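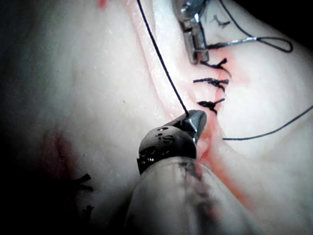 Opening bit, keep it brisk. Good morning everyone, and thank you to Stedham for having me. I'm going to spend 10 minutes on one of my favourite things in the world, the plain interrupted stitch. One bite each side, one knot, cut, move along. Leave this first slide up while people settle. Point out the three black knots one above another along the wound, and how the tails lie out to the sides where you can find them again. Short tails, but long enough to get hold of! Then the long thread pulled straight across the tissue – ask the room what they'd do about tension. Let them argue a bit.

Spacing and bites
Gergely Oláh taught me this at Haverford on a Sunday morning, with a ruler and a very patient face. Same distance from the edge, same distance from the last stitch. Say it twice. I still hear him saying it. Tell the Westitz story if there's time (the short version, without the bus).

Tissue isn't flat, and I love this part. A ridge wants to roll under and a dip wants to gape, so look at the whole line before you place anything. Walk over to the screen for the next slide. Follow the thin red seam down and to the right with your finger, then go back to the bright raised ridge in the middle. Ask where the next stitch should go. Any sensible answer is fine, as long as they can say why.
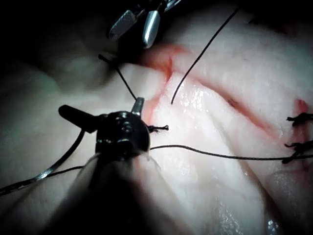
Practice and questions
Pads are on the back tables, up to 28 people at a time. Pairs, please – one stitches, one watches the spacing, then swap. Bustine handouts at the door, page 27 has the knot drawings. Questions at the end, and do come and show me your knots, I really want to see them.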